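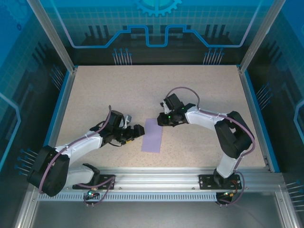

Baltine Pair: three months of teaching by hand

I have wanted a two-armed setup at home ever since Si-eun Byun let me drive hers for an afternoon, so when the Baltine Pair went on sale in January I ordered one that same night. I've used it most evenings since, and I'm still excited to switch it on!

The idea is simple. You hold a pair of small leader arms, the big arms copy you, and every move gets saved as a demo. Do the task enough times and you have something to train on. What sets the Pair apart is how little lag there is. Within 16 minutes of plugging in I had forgotten about the leaders and was just thinking about the cloth in front of me.

Cloth is what I bought it for. My test job is folding a single flat piece in half, one corner per gripper, and it's a great way to find out what a kit is made of. Both hands have to lift together and come down together, and if one runs ahead you get a diagonal crease that no amount of patting will fix. On my first night I got two clean folds (two!) and a lot of sad little heaps. By the end of the week I was saving good ones back to back.

The hand-guiding mode is a nice surprise too. Hold down the pedal, the motors go soft, and you can push the real arms where you want them. I prefer it for slow jobs like lining up an edge. For anything that needs both arms moving at once I go back to the leaders — my own two hands just get in the way.

Now the grumbles. The leader triggers are stiff, and after an hour my index fingers know it. The Ellery software buries the "discard last demo" button three menus deep, right where you don't want it when you've just botched a fold. Florante Policarpio tells me you can map it to the pedal, and he's right, but the manual doesn't mention it anywhere.

It's $2,000 with the leaders included, and I'd pay it again. If you only plan to pick up blocks, one arm will do you fine. If you want to teach folding, get the pair, and order the softer trigger springs while you're at it. Mine are still in the mail.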